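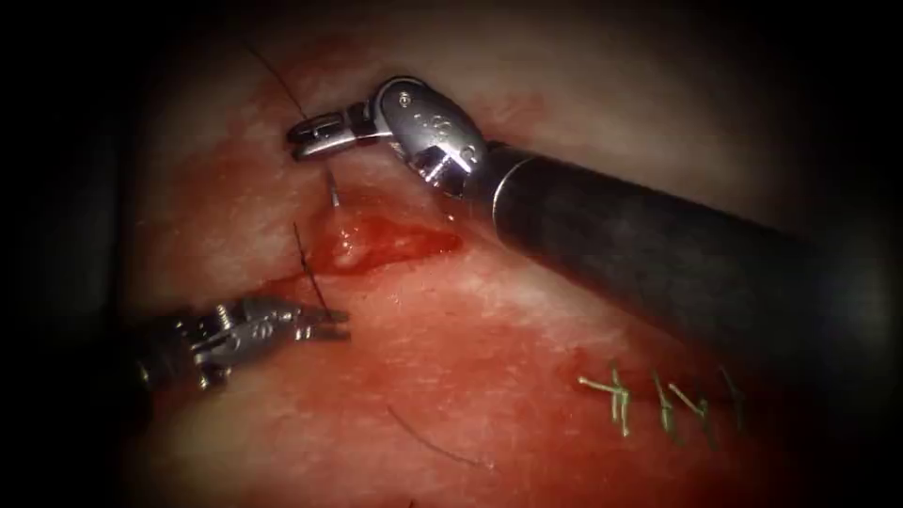 Suturing practice sessions start again in January at the Costcombe skills lab, with 18 places. The focus is closing a short, straight incision, from placing the needle to drawing the thread through and tying off. Ruba Fakhoury will lead the sessions and has asked that everyone read the handout on needle angles before coming.
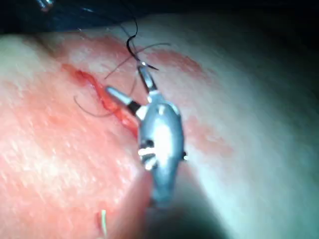 She spends a fair part of the first hour on thread handling. Loose loops catch on the jaws and pull at the tissue edge, so keep the tail short and park the needle where you can see it -- most beginners lose track of it between passes. Each person gets 40 minutes at the bench and can book a second turn if there's room.

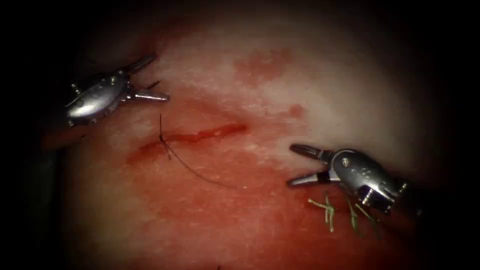

Black thread across a short incision, with both sets of jaws open.

Bookings are through the Kassab office, room 2, or extension 1104. Please cancel early if your roster changes.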